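Workshop notebook, Saturday May 11, 2019
Boiler bench and service van stock

In at nine to finish the Gerimitz boiler that came back from the Illatside job. Jurgita had already drained it and taken the front panel off. Customer complaint was hot water going cool after a few minutes, heating fine. Usman changed the thermistor on his visit and it made no odds, so the plate heat exchanger was the next suspect.

Took the plate exchanger out. Scale on the domestic side, heavy at the inlet end. Flushed it with descaler for 24 minutes, rinsed, flushed again. Flow through it is better but I would not send it back out. New one fitted, both O-rings replaced, a smear of silicone grease on each. The old one is on the shelf with a tag on it if anyone wants to cut it open.

Ran the boiler up on the bench rig afterwards. Ignition first time. Let it go through two full hot water draws and the outlet held steady on both. Pressure dropped slightly on the second, traced to the bench filling loop and not the boiler. The loop valve wants a new washer. I have shut it off at the isolator for now, so open that before you use the rig.

Diverter valve was stiff by hand. Freed it off and worked it a good many times. Did not replace it. Jurgita thinks we should, given the age of the boiler, and she may be right — will ask Nkrumah on Monday what the plan covers, as the Illatside contract is one of the old ones and the wording on wearing parts is different.

Van stock. Usman's van is short of fan gaskets and has no 22 mm compression elbows at all. Mwangi's is fine apart from electrodes. Cirkberg still owe us 4 pumps from the last order and the invoice shows them as delivered. Ewurabena has written to them. Please don't sign for a Cirkberg box without opening it.
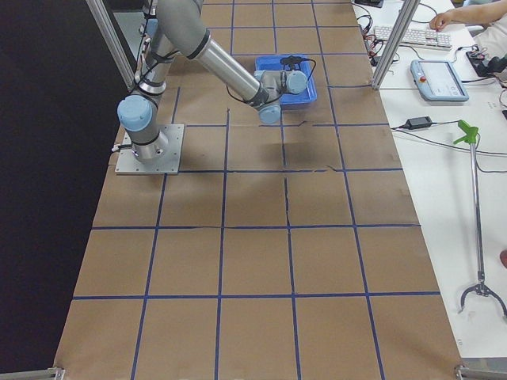
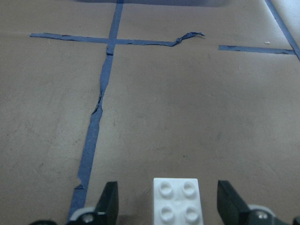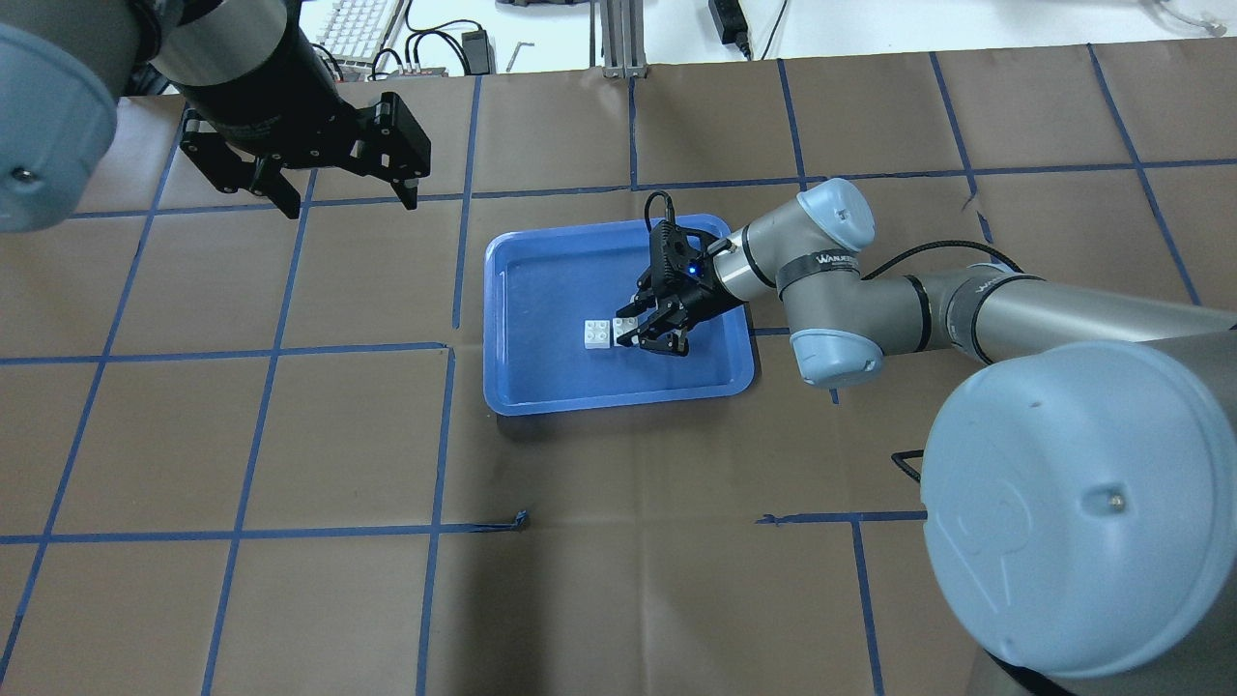 Annual services for the Yen flats: 91 on the list, first block to start in June. Mwangi wants to do them floor by floor and I agree, less time on the stairs with the analyser and the vacuum. Letters need to go out two weeks before. Last year a lot of people were out when we called, and we lost whole mornings going back for one or two doors.

The flue gas analyser is due for calibration before that starts. The other one reads a touch high on CO against it, same boiler, same test point, done one after the other. Both should go away, but not in the same week.

To do:
Washer for the bench filling loop.
Put the Gerimitz back together, case seal looked tired, check it first.
Ask Nkrumah about the diverter.
Electrodes for Mwangi, gaskets and elbows for Usman.
Book analyser calibration.

Left at half past one. Descaler drum is over half empty, and the lid doesn't seal properly, so keep it upright.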